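Storing brushes upright in clear plastic caddies

Board index > Studio and workspace > Storage and furniture

14 posts, page 1 of 1

ruta_adomaitis
I am replacing the mugs on my painting table with divided organisers and want opinions before I buy more than one. Requirements: long-handled flats and filberts, a white tabletop that shows every mark, and a shelf directly behind it, so the footprint matters. The longest brush I own is 309 mm including the hair. Most of the others are shorter.

My concern is stability. A mug has a low centre of gravity and a thick base. A thin-walled plastic box has neither.

gwanyama
Weigh it empty and weigh the brushes you intend to put in it. My Pranden box is 391 g empty and I keep 70 g of brushes in the rear compartment. It has never tipped. Load the narrow end only and it still stays put on a flat surface.

The bigger nuisance is lean. In a wide compartment a single brush falls against the nearest wall and the ferrule sits on the rim. In a narrow one it stands close to vertical.

Ofori_A
Disagree about the rim. The ferrule only meets the rim if the box is too tall for the brush. With a long handle the contact point is on the handle and does no harm to anything except the varnish.

gwanyama
Varnish is what I was complaining about last time. A moulded edge with flash left on it will mark a gloss handle in a week. Matte handles hide it better.

ccalado
Which make are you looking at, Rūta? The Stuleo and the Tsuji are sold as the same thing but the dividers differ. On my Stuleo they slide out. On the Tsuji they are bonded, so you live with whatever spacing you get. I bought the bonded one first and regretted it, as a 50 mm varnishing brush would not go into the narrow slot.

ruta_adomaitis
No maker's name on mine, it came without packaging from a closing-down sale. It has 3 compartments. The left divider is the tall one, with a curved notch where it slopes down to the front. The right divider is shorter and set near the outer wall. I put one flat brush in the narrow slot to try it, handle down.

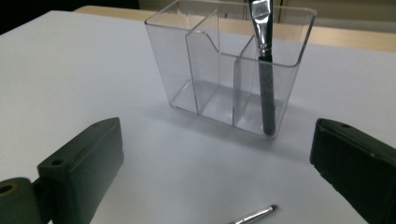
Re: divider heights

ccalado
The low divider is there for access. If both were full height you would be reaching down past a wall for anything short. I keep erasers, a sharpener and palette knives in the wide sections of mine and leave the narrow one for brushes. You could do the same with yours as it stands.

Ofori_A
Narrow slot for one or two brushes, agreed. Beyond that the heads start touching and a flat will take a set if it is pressed against its neighbour while damp. I would put the flats in the middle compartment with gaps and use the narrow one for pencils.

gwanyama
Damp brushes should not be in it at all. Water runs down into the ferrule, loosens the glue and swells the wood under the paint. Dry them flat on a towel, then stand them up. This applies to mugs as well.

Ofori_A
I have stood mine up damp for years with synthetic hair and have lost one ferrule. I accept the principle for natural hair.

abena_ach
Coming at this from the cleaning side. Clear plastic shows dust in the corners, and the corners are where a cloth will not reach. I use a cotton bud and lukewarm water with a drop of washing-up liquid. Do not use white spirit or acetone near it. If the plastic is polystyrene, and cheap ones often are, white spirit can craze it. Acetone will ruin acrylic too.

A square of felt in the bottom of each compartment stops the handle ends rattling and can be thrown away when it is dirty. Cut it 2 mm undersize or it will ruck up.

ccalado
Felt holds moisture. I use cork sheet.

abena_ach
Cork sheds. Each to their own, but I have picked crumbs of it out of a wash of cobalt.

ruta_adomaitis
Thank you all. I will keep this one for brushes and pencils and try the felt, then look for a second with removable dividers. Does anyone know whether the Ganon ones slide out?

gwanyama
The small Ganon does. The large one is bonded. Check the underside for a glue line before you pay.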